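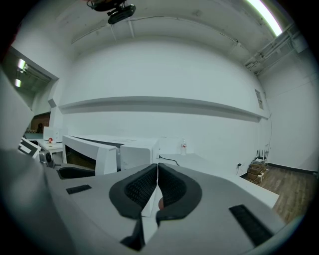
Figure 4.1 White walls, a long ledge and a wide opening through to the next room.

Chapter 4: What the Walls Are Already Doing

Mar 1, 2021 | Prurnero Course Books

I used to start every room in the middle. I'd walk in, stand on whatever bit of floor was free and begin arranging imaginary tables, and I'd be halfway to a finished plan before I had looked properly at a single wall. My first job in Clotton cured me of it. I drew a lovely run of cupboards, coloured it in and everything, and then found I'd put it straight across the only sensible way to the fuse box. Back to the drawing board, and a new pencil!

So this chapter is about walls and the things people fix to them. I love this part of the work (I know, I know) and I hope you'll come round to it.

Have another look at Figure 4.1. If I asked you what's on the walls you might say "not much, they're white", and I'd have said the same when I was starting out. But there's a long white ledge running across the middle of the far wall, a small paper notice near the end of it, and a thin dark cable going down towards the floor on the right. Higher up you've got a bright fluorescent tube, a camera hung from the ceiling, and pipes and brackets along the top of the right-hand wall. Every one of those goes on your sketch before you plan so much as a coat hook.

The ledge is the one I'd fuss over. A long ledge makes a line your eye follows whether you want it to or not, and anything you hang above or below will be judged against it. It throws a shadow too -- a soft one in the figure -- and a shadow changes how the paint underneath looks. I once matched a tin of white by holding the card under a shelf. Never again.

Ledges also collect things. Measure the depth and write it down, even when you think you'll remember. A ledge 175 mm deep will take a row of paperbacks quite happily, and one of 50 mm will take postcards and not a lot else.

Then there's the opening on the left, with its white trim. A wide opening is lovely for light and a nuisance for furniture, as you lose all that wall and you can't block the way through either. I like to keep 1000 mm clear in front of one, more if people will be carrying trays or boxes. Draw the trim as well as the gap. Students nearly always leave it off, and then the bookcase doesn't fit.

Before you read on, take a sheet of paper to a room you know well and draw one wall, flat, as if you were facing it. Put in the sockets, the switches, the pipes, the scuffed bit by the door. Leave the furniture out for now. Keep the sheet, please, as we'll be adding heights to it in section 4.2 and it's no fun doing it twice.

4.1 Drawing a wall flat

You'll need a tape, a soft pencil and squared paper. I begin at the bottom left corner and work along the skirting, reading off each distance from that same corner every time.

We use cookies to remember your place in the book. Accept | Settings
Contact Prurnero Course Books | Copyright 2021 | Back to top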